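# Visita al almacén de recambios de Gratside

17 de septiembre de 2026

Llegué a Gratside con el autobús de la mañana y con media hora de adelanto, así que di una vuelta al edificio antes de llamar. Es una nave baja, con la puerta de los camiones pintada de verde y una entrada de personas bastante difícil de encontrar, al lado de los contenedores de cartón. Era jornada de puertas abiertas, pero en la recepción solamente había una hoja para firmar y un timbre. Firmé y toqué el timbre.

Yo trabajo en mantenimiento desde hace 9 años, primero en una lavandería industrial y ahora en una panadería grande. Compramos a Gratside pulsadores, pilotos y condensadores, siempre por catálogo, y tenía ganas de ver de dónde salen las bolsas que recibimos. El catálogo de mayo tiene 2.358 referencias y yo conozco, creo, las de cuatro páginas.

Nos recibió Unathi Oosthuizen, responsable del almacén. Éramos un grupo pequeño: dos señores de Kenico, que fabrican cuadros eléctricos, una profesora de formación profesional con tres alumnos, y yo. Unathi habla rápido y camina más rápido todavía. Nos llevó primero por los pasillos altos, donde están las cajas cerradas, y confieso que esa parte me interesó poco. Cajas de cartón con etiquetas, carretillas, más cajas. Uno de los alumnos preguntó cuánto pesa una caja de contactores y la respuesta fue «demasiado para ti».

La segunda sala ya es otra cosa. Allí tienen el material suelto, en gavetas de plástico, y uno puede acercarse y mirar. En el catálogo todas las piezas salen fotografiadas de frente, sobre blanco, y se pierde la idea del tamaño y también de la parte de atrás, que para nosotros es la importante. Un pulsador de seta se ve bonito por delante, pero el trabajo se hace por detrás, con los tornillos.

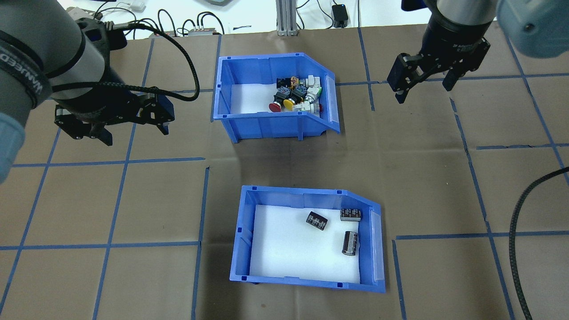
*Pulsadores en la gaveta de arriba, condensadores en la de abajo.*

Las gavetas son azules, de un azul claro, con el frente más bajo e inclinado y un portaetiquetas transparente. Yo tengo en mi taller unas parecidas, heredadas y sin portaetiquetas, y lo escribo con rotulador que después se borra. Lo que no tengo es la espuma blanca del fondo. Me gustó mucho este detalle. Pregunté a Unathi si la compran cortada y me dijo que no, que la cortan ellos mismos con una plantilla de cartón, y que dura bastante si no se le echa aceite encima. Ya he pedido un rollo para nosotros.

También me fijé en el papel marrón con cinta azul que cubre la superficie de trabajo. La cinta forma una cuadrícula, y el papel tenía sus arrugas, como cualquier papel donde se trabaja. En nuestra panadería usamos una plancha de goma que hay que lavar. El papel se cambia y listo.

De los condensadores hablamos bastante, más que de los pulsadores. Eran electrolíticos, negros, con la banda impresa de color gris plateado. La profesora aprovechó para preguntar a sus alumnos qué terminal señala normalmente esta banda, y los tres contestaron «el negativo» casi al mismo tiempo, con bastante orgullo. Después vino la pregunta difícil, qué pasa con un condensador que lleva años guardado sin usarse, y aquí hubo silencio. Bongani Maluleke, que lleva las devoluciones, explicó el procedimiento de Gratside: miran la fecha del lote, separan los viejos y los comprueban antes de venderlos. Los que no pasan se apartan en un bidón. El año pasado apartaron 1.314 piezas entre condensadores y otros componentes, una cifra que a mí me parece alta y a él no.

En la panadería no hacemos nada de esto. Tenemos un cajón con condensadores de los que nadie recuerda la compra. Lo he apuntado como tarea.

Después pasamos a los mandos. Bongani nos enseñó cómo reconoce una pieza sin leer la referencia: por la cabeza, por el aro y por el bloque de contactos. Tiene los dedos muy acostumbrados. Para mí, que siempre busco la referencia con las gafas puestas, fue un poco humillante.
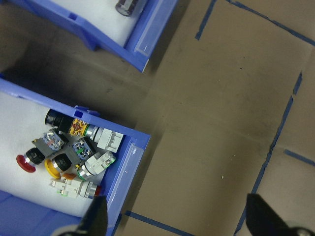

*Setas, pulsadores y bloques de contactos sobre la espuma.*

Hay una seta roja de parada de emergencia con su cuerpo negro y su aro cromado, y un pulsador amarillo que también lleva aro cromado. Los bloques son blancos, grises y uno entre amarillo y naranja. Yo pensaba que el color del bloque era una costumbre de cada fabricante y nada más. Bongani dice que depende de la casa y de la serie, y que no hay que fiarse nunca del color sin mirar lo que está impreso. En la casa Akent, por ejemplo, cambiaron el color de una serie entera y durante meses les devolvían material que era correcto.

Una cosa que no me convenció: las piezas de distintas clases comparten gaveta, unas encima de otras. Para enseñarlas está bien, pero en mi taller yo separaría las setas de los pulsadores normales. Se lo dije a Unathi con cuidado, y me contestó que en las estanterías de venta cada referencia tiene su sitio – y es verdad, lo vimos luego – y que en esta sala se trabaja con el material mezclado.

Terminamos con un café en la oficina. Pregunté por el plazo de los bloques para las máquinas Dlamini, que es mi problema de cada verano, y me prometieron una respuesta por correo. También me dieron el catálogo nuevo en papel. Pesa mucho y no cabe en la mochila, así que volví en el autobús con él sobre las rodillas.

Para quien quiera ir: hay que pedir la visita por teléfono, dura dos horas y conviene llevar zapatos cerrados. La puerta buena es la de los contenedores de cartón.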